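Restoring the Tendale Promptbook

Published in the Kusberg Theater Review, 21/09/2018

The Tendale Playhouse has completed the conservation of its oldest surviving promptbook, a working copy of "The Winter's Tale" used by the company for 13 seasons. The volume is now held in the reading room of the Mohammed Library, where it may be consulted by appointment.

Promptbooks were never meant to last. They were carried between rehearsal room and wings, marked in pencil and corrected in ink. The Tendale copy is interleaved with blank sheets on which successive stage managers recorded entrances, music cues and cuts. Most of the fourth act is missing its original leaves, and the text there is supplied in a neat hand that has not been identified.

The work was directed by Loubna Kamel, a paper conservator trained at Cimholm. It began in February with the removal of old adhesive tape from the spine folds. Each leaf was then cleaned, repaired with thin tissue and returned to its place in the sewing order.

"The notes contradict each other in many places," Ms. Kamel writes in her report. "We have kept every layer, including the erasures that can still be read."

Among the more valuable discoveries are two versions of the final scene. In the earlier one, Paulina speaks from the side of the stage and the statue is revealed by a curtain. In the later one, she stands at the center and the curtain has been struck out.

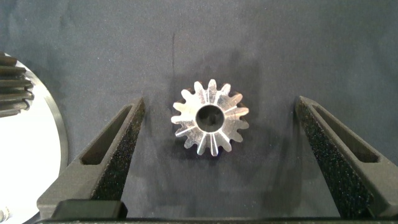 A facsimile edition will follow, limited to 800 copies, of which 100 are reserved for schools and public libraries. It reproduces the annotations at full size and includes an essay on the company's touring years. The editors have chosen not to modernize the spelling of the notes. Orders may be placed through the Playhouse box office, and the original will remain at the library when the edition is published.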